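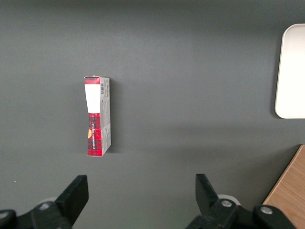

The open day at Wiken starts at 10 in the morning, and by then the parking lot is already full. The company rents the back half of a former tile warehouse, and for one day every February it lets the public walk through. Most of the visitors this year worked in packing or shipping. A few had brought their kids.

Wiken builds two-armed robots for small packing jobs, the kind where the items change every week and a fixed machine makes no sense. Its main customer is Brorex, a firm that fills gift boxes and mail orders for shops too small to run their own warehouse. Brorex handles 229 different products in a normal month, and many of them come in thin cardboard.

Thin cardboard was the subject of the first demonstration. The robot worked at a plain gray table, and a screen on the wall showed the view from a small camera down by its grippers. Among the things on the table were a slim tartan box marked shortbread and a white tray. The box was a little bent along one side, and that was enough to start the questions.

A gripper that closes to a set width will crush a carton like that or miss it, the engineer running the station told us. The software has to judge the shape from the camera and pick a place to hold. It also has to decide which of the two hands should go in first. None of this is fast yet. A person on the Brorex line can pack a gift box in a fraction of the time, and the engineer said so before anyone asked.

What the company wants is a machine that can be left alone. At last year's open day, someone had to step in every few minutes. The goal now is a full shift with no more than 2 stops.

The second station belonged to Garcia, a local shop that makes the fingers for the grippers. It had seven versions laid out on a cloth, and visitors could pick them up. The early ones have sharp corners. The later ones are wider at the tip, a change that came out of a bad month with egg cartons.

Liltix, which writes the software for planning the arm movements, had the smallest corner and the longest line. Visitors could move a pair of handles and watch two simulated arms follow on a monitor. It is harder than it looks - most of us knocked the arms together on the first try.

The doors closed at 4. Wiken plans to hold the next open day in the same building, and sign-up will be through its front office.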